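Striped top

A striped top is any light upper garment, such as a T-shirt, vest or long-sleeved jersey, whose cloth carries regular bands of two or more colours. Black on white is among the best loved of all the pairings, and one of the most rewarding to look after, because the pattern itself shows how the cloth is lying. A twisted side seam or a rucked back is easy to miss in plain grey. In stripes it leaps out at once!

Stripes and the lie of the cloth

Most striped tops are made from knitted jersey, which stretches more across than along. Laid on a flat surface the stripes run straight, but as soon as the cloth is gathered up they swing off in all directions, and the reverse side, often paler, comes into view. Dark binding at the neck, cuffs or hem is a common finish and a great help in handling, as it marks out the openings even when the rest is a heap. 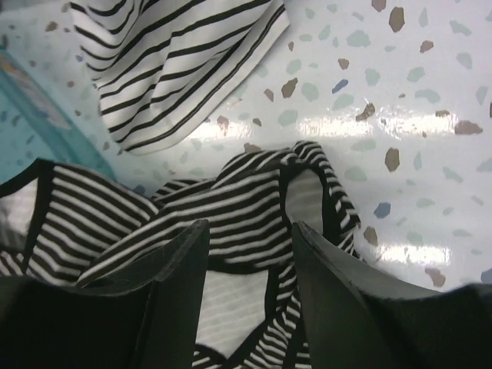

So-ying Hsu holds that the binding should always be found before anything else is done, and that people who start by shaking the garment out only make more work for themselves. Other writers on clothes care prefer the shake, especially for heavier knits. Both methods have their keen followers, and both get a top ready for the rail.

Hanging

Thin knits can be folded or hung. Hanging keeps creases away and puts the whole wonderful pattern on show, though a heavy jersey may grow longer over a season. The usual advice is to pass the hanger up through the hem, so that the neckline is never stretched, and to bring one shoulder into place before the other. The stripes then act as a guide: when they match in height at both sides, the garment is sitting evenly.

With soft cloth the middle of the job is the fiddly part. One side is on, the other has slid down, and the body of the garment has bunched up in the middle.

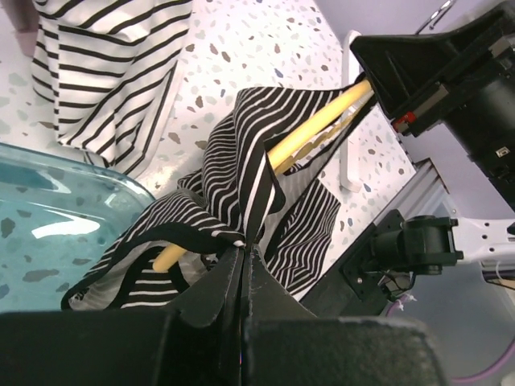

Patience pays here, and a small tug at the hem usually does more than a large one at the shoulder. Once the second side is over, the front can be smoothed from the neck downwards and the sleeves left to fall by themselves.

Hangers for light garments

The Plasach handbook of household clothes care, revised in April, lists 73 patterns of hanger and recommends 7 of them for thin knits. Shaped lower edges get a warm write-up, as do coloured hangers, which let a household sort its rail by person or by season. The Bredora pattern, slim and gently sloped, is a favourite for striped jersey. Wire hangers are best kept for short spells, as their narrow shoulders can leave little peaks in the cloth. 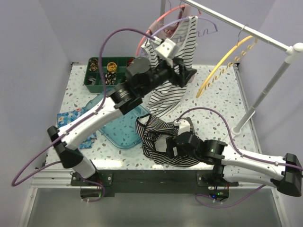

Striped garment on a light purple hanger, with a dusty pink one on a coral-pink hanger behind.

See also: Jersey (fabric); Clothes hanger; Neck binding; Folding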